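Progress report to Arellano, second half of the grant, sorting and returns bench at Trornthorpe
From: Isla Grimshaw
Sent in a rush before the July call, sorry, will tidy up if you need it for the board.

Where we are
Arm is on the bench and running in the mornings. Afternoons still by hand. Erton did the second install visit, the new wrist is on. Training done for 5 of the returns staff, 3 more to go.

Returns here means toys and small household bits that come back to the Zurkska shop loose, out of their boxes. Someone has to look at each one, decide what it is, put it with its set. 2000 items a month in the busy stretch. It's dull work and it's hard on the shoulders, which is why we applied.
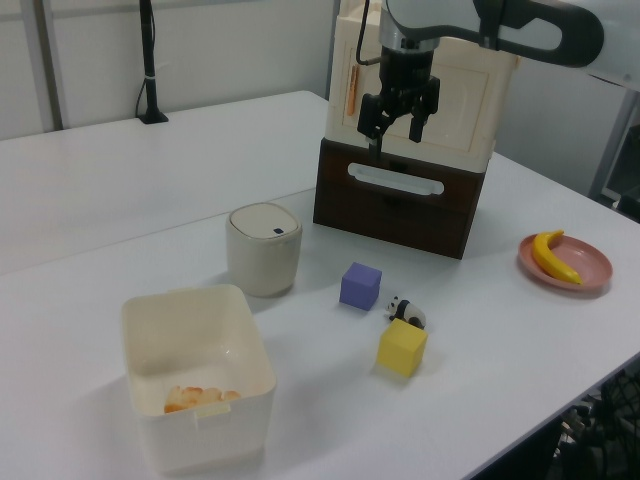

Staff side first as you asked for it. No one has lost hours. Two people moved off the bench to checking and repairs, both by choice, one wants more pay for it and I think she's right – see budget note. The others take turns minding the arm. Main complaint is that minding is boring in a new way, you sit and wait for it to get stuck. We tried a test layout with mixed shapes, cubes, a toy banana on a pink plate, the little panda, drawer unit at the back, and let the staff pick what goes where. They were much better at finding awkward items than me or Erton. So they now set the weekly test, paid time, goes down as training.

What's not working
Small items next to each other. Soft stuff. Drawers are slow and we may drop them from the plan. Also the stop button was on the wrong side for left handed people, has been moved, should of been caught earlier.

Noise complaints stopped once the bench moved off the packing line.

Money
Under on equipment, over on training. Would like to shift 500 across, and use part of it for the checking role pay rise. Need a yes from you in writing, email is fine.

Next
Finish training the last 3. Afternoon runs, short ones, only if the staff on shift agree to it. Proper survey of the team before the final report – questions are drafted, Erton will not see the anwsers with names on.

Receipts to follow seperately.

Isla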